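Teaching a Gripper to Help With Dinner: Tips From a Slow Learner

Manee Nuchit keeps our kitchen page honest, and she asked me to write down what I've learned about showing a robot gripper a chore by hand. I have dropped a lot of things, so I am qualified.

Do the chore yourself first, with your own two hands, and pay attention. I had been seasoning dinner for 39 years and couldn't have told you which way I tilt my wrist.

Start with something that has straight sides. A bottle forgives a sloppy grip. Anything wrapped in foil holds a grudge.

Pick up from the same side every time. If you come in from the left on one try and from above on the next, you have taught two chores, badly.

Slow down near the object. Racing across the counter is fine. Racing the last inch gives you a blurry recording and a dented dinner.

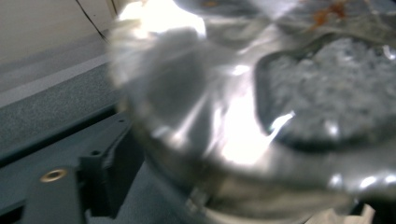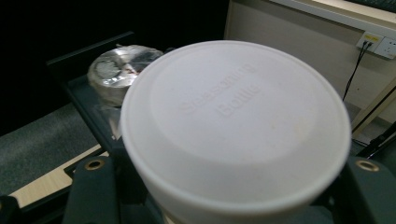 Close the fingers until they touch, then a hair more. Beginners squeeze as if the thing might escape. The robot will copy your nerves along with everything else.

Don't edit out your small mistakes. If you miss and calmly go back for it, keep that one. If you miss and swear, keep that one too, with the sound off.

Move things between tries. I recorded 38 perfect runs with the bottle on the same spot, and what I got was a robot with deep faith in that spot. Jaruwan Paisan shifts hers a few inches each time and turns it a little. Her robot can find the bottle. Mine finds the spot.

Working by remote control? Park yourself where you can see the fingertips, and get used to the delay before you touch anything with sauce in it. Push the stick, wait, look, push again. It's a lot like parallel parking a sofa.

Stop after 5 bad runs in a row and have some coffee. The sixth won't be better.

Wipe the fingers down between sessions. Grease makes a firm grip into a suggestion.

Label the recordings before bed. "Bottle, left side, slow" will do. "Good one" won't, and I have a folder full of those to sort through.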